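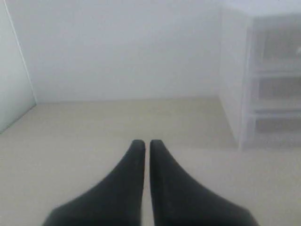 Search this diary Go
Home Diary Reading pile Swaps Older

20 Mar 2024

Finished the second Gruketti collection last night, well past when I should have had the light off, and I've been grumpy and happy about it all day in equal measure. It's 282 pages and I'd promised myself I'd do it in weekly chunks like a grown-up. Got to the ferry chapter and that was the end of that plan.

I still think volume one is the better drawn. Leonora Pangilinan was inking herself back then and you can feel her leaning on the brush, all those big wet blacks in the harbour pages (the one where Plulell is waiting under the awning with the stolen letters! I'd hang that in the hallway if Mum didn't have to walk past it). Volume 2 is cleaner, a bit more grey wash, and the lettering has been redone in something tidier that I haven't warmed to. The old lettering wobbled and I liked the wobble.

But the story, gosh. She finally lets Plulell be wrong about something. All through the first book he swans about being the cleverest bloke in the customs house, and then there's this long, talky bit in the middle where his sister just asks him what he did with the money and he hasn't got an answer. Six panels, same angle, his mouth getting smaller. I went back and read it again over brekkie and got Vegemite on the corner of page 65, which I'm very cross about as I paid full price for this copy. 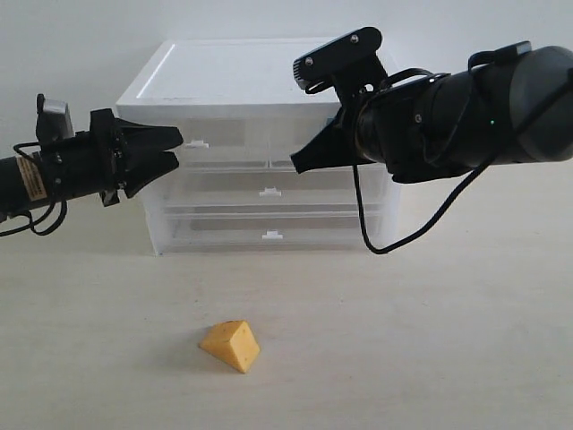 The colour section at the back is a weird one. It collects the short strips she did for the Policarpio annuals, and they're jokey, with everyone a bit rubbery and somebody falling off a pier every second page. I laughed at the pelican one. The rest I could have done without, or I'd have put them at the front so you weren't coming to them straight off that ending. Having the funeral and then turning over to a man with a crab on his nose is a lot to ask of a person at one in the morning.

Rang the shop in Geddale at lunch to see if they had the third one on the list yet. They've got it down for September, 48 pages longer than this one, and apparently in the smaller size! So now they won't line up on the shelf. I made a noise down the phone and the girl said yes, everyone makes that noise. Put my name down anyway, obviously.

Also found my old floppies of the first run when I was hunting for something to sit the book on while the cover dried (wiped it too hard, don't ask). Issue four's got the letters page where someone complains that Plulell's hat changes shape. It does too. I checked, and now I can't stop seeing it, it's got a dent on the left and then it hasn't. 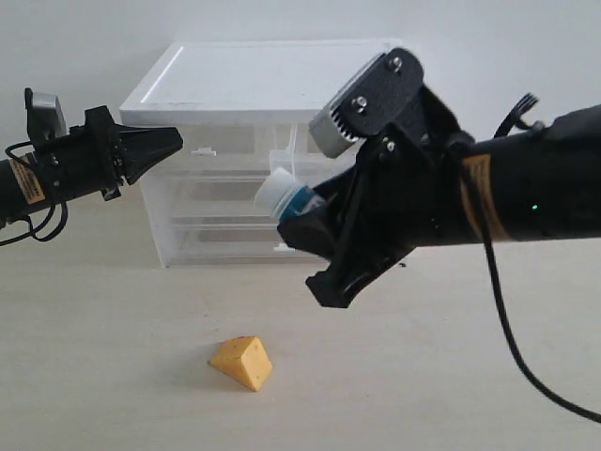

Two black arms, one in from each side, and the little grey camera on top of the left-hand one.

Tea was leftover pumpkin soup. I might start volume one again tonight, only the harbour pages, and then bed. Need to remember to ring Geddale back and ask if the third one is hardcover.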